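Willems Expands Carton and Paperboard Collection to Include Food Boxes With Inner Liners

Willems, the operator of the Roven materials recovery site, will accept paperboard food boxes with separate inner liners starting in April. The change applies to all drop-off points currently served by the Roven site. Corrugated cardboard continues to be collected in its own container and is not affected.

Boxes must be empty and flattened. Inner bags, foil pouches and plastic windows must be removed before drop-off. Printed surfaces, glued seams and small paper labels may stay on. Boxes with a wax coating or visible food residue are NOT accepted and will be diverted to general waste.

The expansion follows the installation of a Trerix optical sorter on the paper line. The unit separates coated from uncoated paperboard before baling. During commissioning, 88 percent of incoming paperboard was assigned to the correct grade on the first pass – the remainder was returned to the infeed belt for a second reading.

"Liners were the main source of contamination in this stream," said Lies Bosman, operations manager at Willems. "The sorter can reject a box with the bag still in it, but each rejection reduces line capacity."

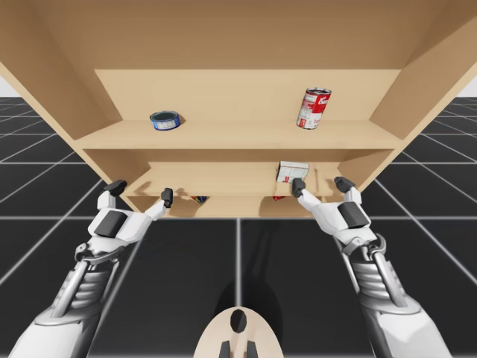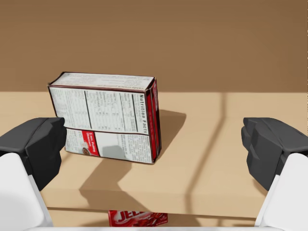

Do boxes have to be sorted by size or brand before drop-off?

Sorting is not required. All accepted paperboard goes into the same container, provided it is flattened and the liners have been taken out.

Baled paperboard will be sent to the Gutside mill, where it is pulped and made into new board. The supply agreement covers over 1000 tons per year. Bales are limited to 400 kilograms each and are tested for moisture before loading.

"Moisture content determines the grade we can assign," said Maarten Michiels, who is responsible for fiber purchasing at Gutside. "Material should be kept under cover until it is dropped off."

Businesses delivering more than five containers at a time must book an unloading slot with the Roven site office. Household users do not need an appointment. A revised list of accepted items is posted at each drop-off point – earlier versions of the list should be discarded.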